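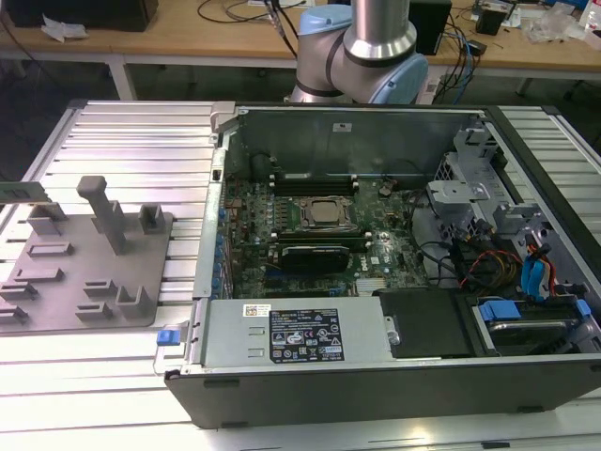 The Second Bank

By Krisztina Oláh
November

The first thing Jostov ever let me do by myself was take the side off a computer, and I was so happy about it that I forgot to put my lunch down first.

"Sandwich," he said.

I put the sandwich on the windowsill. Then I went back and laid the tower down on the long bench, the good one, with the silver rails that ran its whole length and the slots between them that ate screws. Everybody at Flundus had lost screws to that bench. There was a magnet on a string hanging by the door just for fishing them out, and I had gotten very good with it, because for my first month that was pretty much my job.

But not that morning! That morning I had a customer's machine and a screwdriver and my own ticket with my own name written on it. The ticket said: FEKETE. WON'T START. PLEASE DON'T ERASE ANYTHING. The last part was underlined 2 times, the second time hard enough to go through the paper.

I had met Mrs. Fekete when she brought it in. She had carried it from the bus stop wrapped in a bath towel, and she wouldn't let me take it from her until she had finished telling me what was wrong. It used to hum, she said. Then it hummed and beeped. Now it only beeped, and after the beeping it sulked.

"How many beeps?" I asked, because I had been reading up.

"I didn't know I was supposed to be listening," she said, and looked so upset that I told her it didn't matter one bit.

The panel came off with a lovely scrape, and there it all was. I know people who feel this way about tide pools. You get the lid off and there's a whole little country in there going about its business, green and black and silver, red and yellow wires diving through the drive cage, those pale blue cables flopping down like somebody had just let go of them. I had seen plenty of insides by then, over other people's shoulders. It's different when it's your shoulder.

"What do you see?" Jostov asked. He was at the other bench doing something awful to a laptop hinge.

"Dell," I said. It was printed right there on the board in white.

"Good. What else?"

"Dust."

"Always. What else?"

I didn't see anything else, so I got the soft brush and started on the dust, which I loved. I had a system. You start in the corner farthest from you and you coax it. Jostov said I brushed a motherboard like I was trying to get it to fall asleep. Mrs. Fekete's dust was gray with a sort of gold in it, and after a while I worked out that the gold was cat.

By 11 I had the cooler off and the old paste cleaned away, and the processor sat there in its black frame as bright as a spoon. I called Jostov over to look at it. He came, too, which I still think was nice of him. He must have seen 500 of them.

"Very clean," he said. "Now why did you do that?"

"It was dirty."

"Does a dirty one beep?"

I thought about it. "It gets hot. It shuts itself off."

"So she would tell you it runs and then stops. Did she say that?"

"No. She said it beeps and sulks."

"Sulks," he said, delighted, and went back to his hinge.

I should say that Jostov was a wonderful teacher if you could stand it. He had run Flundus out of that building since before I was born, and in all the time I worked there he never once told me the answer. He asked what I saw. If I saw the wrong thing, he let me go on seeing it until lunch. A boy named Drilik had started the same week I did and he couldn't bear it, he used to come out in the yard and kick the wall. I thought it was the best game in the world.

So I ate my sandwich at the windowsill and looked at the tower from over there, from far enough away that it stopped being parts. It helped, being far off. From the bench I'd been looking at the socket, because the socket was shiny and in the middle. From the window I saw that there were slots for memory above it, and then, down below, a second bank of slots with the same little white clips, tucked in close to the black card.

I hadn't even counted that lower bank as anything. I had brushed it!

I went back over with my mouth full. All the sticks of memory were already lying on the mat, because I had pulled them out before I started cleaning, feeling very professional. And I had not written down which slot each one came from. I stood there and went cold all the way down to my shoes.

"Jostov," I said.

"Mm."

"If a person took the memory out and didn't write down where it went."

"Then the person would be like every person," he said. "What do the sticks look like?"

They looked like sticks. I lined them up on the mat. They were all the same length and all the same color, and I turned them over one at a time under the lamp, and on the last one, down along the gold teeth, there was a tiny dark smudge. I breathed on it. I rubbed it with my thumb, which you're not supposed to do, and then with the eraser from the jar, which you are. It came off black on the pink rubber.

"Oh!" I said, loud enough that Drilik came in from the yard.

I erased that stick until it gleamed. I did the others too, out of fairness. Then I got down with my nose practically on the board and went along the slots with the lamp and the small brush, and out of the lower bank, out of the very end of it, I coaxed a single orange cat hair as long as my finger. I held it up in the tweezers. Drilik actually clapped.

"Now, where do they go?" Jostov said. He had finally put the hinge down.

There was a chart for that. There's a chart for nearly everything, and I wish I'd known it earlier in life. Drilik read it out and I pressed the sticks home, and each clip swung up and closed with a click you could feel in your teeth. New paste, a dab like a grain of rice. Cooler on. Cables back where they'd come from. I plugged it in with the side still off because I couldn't stand to wait, and the three of us leaned over it.

It beeped once.

"Oh no," said Drilik.

"Once is hello," said Jostov.

And then it hummed! It hummed exactly as she'd said, a low, comfortable, slightly off-key hum, and the little fan on the cooler turned into a blur, and on the old monitor we kept for testing there came up, slowly, from the top down, a picture of an enormous orange cat lying on a keyboard.

I didn't look at anything else. It said not to erase, and I figured that covered peeking. But when Mrs. Fekete came for it that evening she turned it on herself, right there at the counter, standing in her coat, and opened a folder and showed me. It was recipes. It was 40 years of recipes, hers and her sister's, typed up over one long winter, with notes in between in which the two of them argued about paprika.

"She says smoked," Mrs. Fekete told me, jabbing the screen. "She was wrong then and she's wrong now, but I like to have it in writing."

She wanted to know what had been the matter, so I gave her the hair. I had taped it to the ticket. She looked at it for a long time, and then she laughed so hard that she had to sit down on the customer chair, the one with the bad leg, and Jostov had to come around and hold it steady.

I carried the tower to the bus stop for her. It was already getting dark and the towel kept slipping, and she walked beside me with one hand flat on top of the case and told me all about the cat, whose name was Admiral, and who was going to hear about this.

When I got back, Drilik had the next one up on the bench, a big ugly thing with a cracked front, and he was holding out the screwdriver.

"It's your ticket," I said.

"I know," he said. "What do you see?"

We use cookies to remember your reading preferences. By continuing to browse, you accept our cookie policy. Accept / Manage settings

Get a new story in your inbox every month. Enter your email address to join the newsletter.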